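News from the Returns Floor
Jitonwood staff newsletter

If you have walked past the sorting corner at the Storeck building lately, you will have noticed that things look a little different over there, and quite a few of you have stopped by to ask what we are up to (thank you for that, we love company!). For those of you at the other sites, I thought I would write it all down properly, with apologies in advance if I wander a bit.

You all know how returns have worked up to now. A tote comes in, somebody tips out the books, boxes, frames and odds and ends, and then every piece gets picked up, turned over, checked and put where it belongs. On a busy day in January that can mean 900 pieces through one building, and those of us who have done it for years have the sore wrists to show for it. The plan with Flitent is that a pair of robot arms will take over the plain picking and placing on the late shift, and before they can do that, somebody has to show them how it is done. That somebody is us.

So a few of us now spend part of the day with a gripper in each hand, picking up the same sorts of things we have always picked up and setting them down again. A paperback is much harder than you would think! It bends, it slides away from you, and if you come at it from the wrong side you just push it across the table.
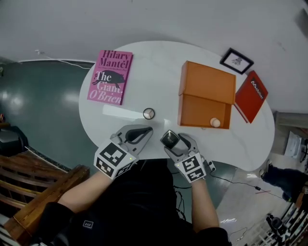
By the Returns Desk, Storeck building
January 8, 2018

A novel by Hilary Mantel, a red hardcover with "Mobilier" on the front, an orange box with a lid and a little wooden knob - it is a fair taste of what a session involves, and I have grown rather fond of that box. The white cubes with the black squares on them let the system follow where each gripper goes. You stop noticing them after a while, although the first morning I felt as if I were wearing somebody else's hands.

Now, to the question I get asked most in the break room, which is what happens to our jobs. What we were told at the Wongsuwan site meeting is that the late shift on returns will go from four people to two, and that the other two places move over to repairs and customer letters, where we have been short for ages. Nobody on the current rota is being let go. I will admit I was not sure about it at first, and I know some of you still are not, so please do bring it up with your shift lead. The pay grade for gripper work was settled before the holidays and it matches the bench rate.

We have 631 sessions recorded and the goal is 2000, so there is plenty of room for more hands. No experience is needed, a session is short, and you can sit out whenever your arms get tired - mine do. The sign-up sheet is by the time clock, and there is usually coffee.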